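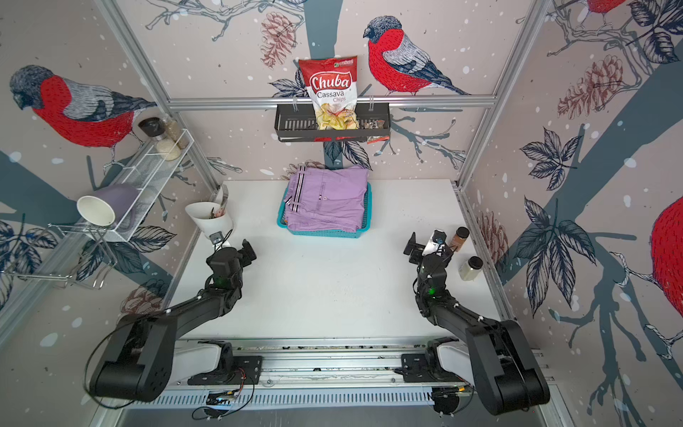

Two grippers, one laundry problem

The Jengate fingers came in a nice box with a nice leaflet, and the leaflet says they handle "soft goods of every kind." We have been sent leaflets before. So the bench at Flendovdale got the usual treatment: two arms on the rail, a teal basket of folded lavender clothes on the table, and a plan to run the Jengate set against the plain parallel jaws we bought from Unley and have been grumbling about ever since.

The plan is 200 lifts, 100 per set, both arms working together on the basket. Same controller, same speed, same starting poses. If one set gets a gentler approach path than the other, the numbers go in the bin. We made that mistake with the suction cups and had to print a correction.

A basket is a meaner test than it sounds. The plastic is woven-patterned and perforated, so a fingertip can find a good edge or slide into a gap, and two arms that disagree by a little will twist the whole thing between them. Then there is the clothing, which bulges over the top and gets in the way of any grip that comes in from above. Most vendor demos use a cardboard box with square corners. I have yet to see a dresser full of cardboard boxes. 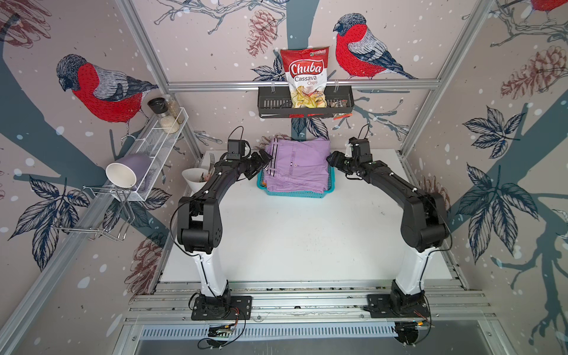 The wrist cameras are the part I trust least. Mounted on top of the wrist, they give a fine view on the way in, but the closer the fingers get to the rim, the more of the picture the gripper itself can take up. Jengate's answer is that its fingers are slimmer and block less. Maybe. Slimmer fingers also bend more, and the leaflet has nothing to say about bending.

We are running the arms off the Joshi controller with the stock settings. A reader wrote in to say stock settings are unfair to everybody, and I agree - but they are what most small shops will use, and equal unfairness is the best we can offer.

A lift counts if the basket clears the table, stays level enough to keep the clothes in and comes back down under control. Tugging it sideways doesn't count, whatever the log file claims.

Results for both sets go in the December issue, failures included. Until then, if you are about to order on the strength of the leaflet, I would hold on to your money. Jengate has offered to send a second pair with softer pads. We said yes, on the condition that the first pair gets scored as shipped.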